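Search this site Enter keywords Go
Home | News | Get Involved | Archive | Contact

Wanted: people of Ristcombe who own too many clothes, or too few

19 October 2023

The Ristcombe Wardrobe Diary is looking for 86 people who are willing to write down what they wear, every day, for 13 weeks. You don't need to dress well. We have plenty of data on people who dress well, and frankly they all say the same thing about linen.

We want the rest of you. We want the person with seven identical gray T-shirts and the person who has kept a bridesmaid dress for a wedding that ended in small claims court. If you have one good coat and wear it until May, please apply. If you have a chair in your bedroom that has not been sat on in years, you are practically overqualified.

What you'll do

Each evening you fill in one page: what you put on, what you took off again before leaving the house, and why. "Didn't feel like it" is a valid answer and was the most popular one in our August trial. Once during the study you'll also empty your closet and drawers and list everything in them. Set aside an afternoon. One trial household in Blackburn Street listed 1646 items between two adults and a teenager, and they have asked us not to say which household.

You'll come to two group sessions at the Bovbridge Library annex, where we lay clothes out flat, talk about them, and eat the cookies. Bring one thing you never wear and can't get rid of. Sweatshirts have led the field so far.

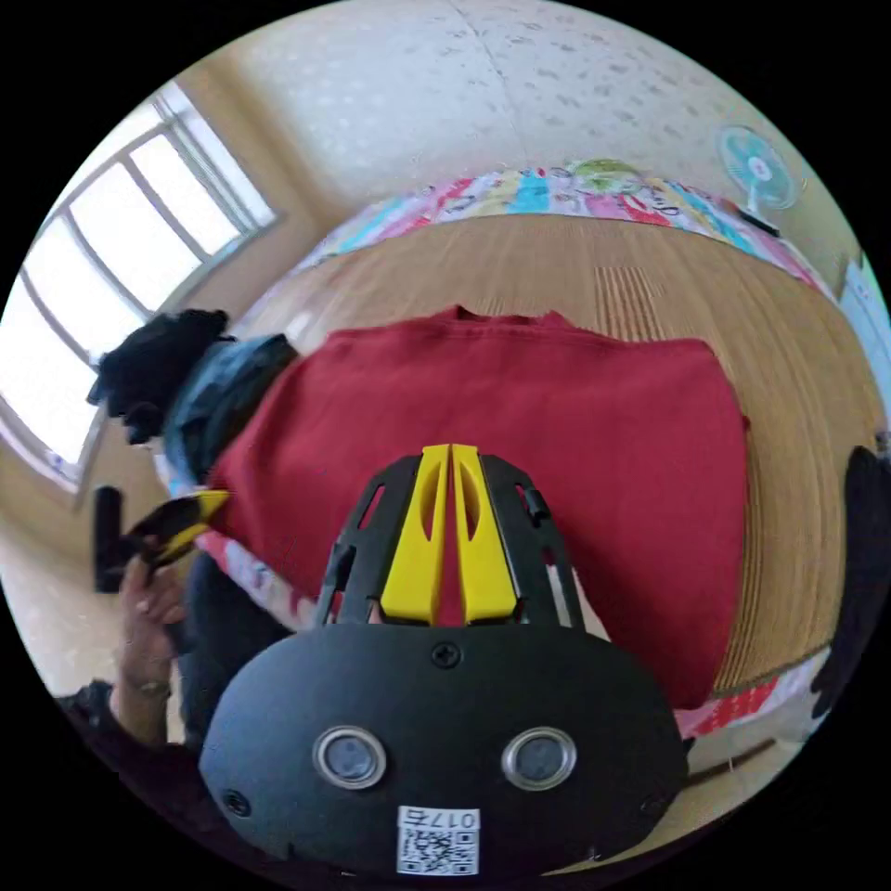

Red garment, apparently a sweatshirt, laid out on the striped mat.

What you'll get

A $7 gift card for every completed week, good at the Hisusmont Thrift Exchange. Yes, we are aware that we are paying people who own too many clothes in more clothes. You can take it as a bus pass top-up instead — tick the second box on the form.

You'll also get a copy of the finished report with your name changed to something of your choosing. Please be reasonable. The trial group gave us two Cleopatras and it made the tables hard to read.

Who can apply

Anyone 18 or older living in Ristcombe or Hisusmont. Uniform wearers are welcome, and we'd love more of them, as your weekends are fascinating. Couples may both apply but must keep separate diaries and must not correct each other's. People who work in fashion retail can't take part this time. You know too much.

How to apply

Write to Odair Dantas at the Wardrobe Diary desk, Bovbridge Library, or leave a note at the front counter. Tell us your age, your neighborhood, and the oldest thing you still wear out of the house. Socks count. Odair reads every letter himself and replies to all of them — slowly.

13 comments | 86 shares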